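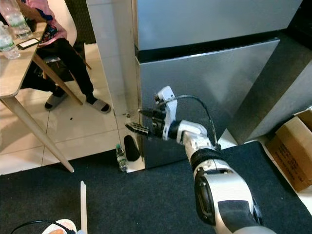 Rapport de projet, groupe 6
Module Équipement domestique et consommation, atelier cuisine Osatine
Mis en ligne le 2/22/20

1. Objet

Le projet porte sur l'implantation et l'entretien du réfrigérateur-congélateur de la cuisine Osatine. L'appareil comporte deux portes superposées, avec le congélateur en bas. Les finitions sont en inox brossé pour les façades et gris plus foncé pour le flanc. Il est placé près d'un pan de mur carrelé blanc, sur un sol également carrelé. Un intervalle sombre reste visible entre l'appareil et le mur.

Trois points ont été retenus : la ventilation, le dégagement au sol devant la porte basse, la répartition des denrées.

2. Méthode

Les températures ont été relevées avec un enregistreur Gedora placé successivement dans chaque compartiment, pendant 14 jours au total. La consommation a été lue sur un wattmètre Baran intercalé à la prise. La porte du congélateur a été ouverte selon un protocole fixe, sans charge supplémentaire. Les consignes n'ont pas été modifiées entre les deux séries.

Le dégagement au sol a été contrôlé porte ouverte à 90 degrés puis en butée. Une bouteille d'eau en plastique transparent, à bouchon vert, a servi de repère de hauteur : posée debout sur le carrelage à gauche de l'appareil, elle se trouve à proximité immédiate du coin inférieur de la porte basse. La chaise à dossier blanc et pieds en bois a été laissée à sa place habituelle.

3. Résultats

La température du compartiment haut est restée stable à 6 °C sur la clayette supérieure, valeur trop élevée pour les produits laitiers frais. Le bac à légumes était plus froid. Côté congélateur, aucun écart notable en dehors des phases d'ouverture.

L'espace arrière mesuré était de 100 mm avant nettoyage de la grille. La poussière accumulée sur le condenseur a été retirée à la brosse souple. Les cycles du compresseur sont devenus plus courts lors de la seconde série, mais la température ambiante n'était pas identique et l'effet ne peut pas être attribué au seul nettoyage.

Les objets laissés au pied de la porte basse gênent son ouverture complète et donc l'extraction des tiroirs. Le joint a été essuyé à l'eau tiède savonneuse. Pas de fissure relevée.

4. Préconisations

Abaisser la consigne du compartiment haut d'un cran et refaire un relevé.
Tracer au sol la zone de débattement de la porte basse, avec un adhésif Kulel repositionnable.
Nettoyer la grille arrière deux fois par an, la prochaine fois en mai.
Ranger les bouteilles d'eau dans le placard bas.

5. Limites

Un seul appareil a été étudié. Le wattmètre a perdu une partie des données de la première série, et la comparaison de consommation n'est donc pas chiffrée dans ce rapport. Les relevés bruts (près de 3000 lignes) sont joints en annexe B.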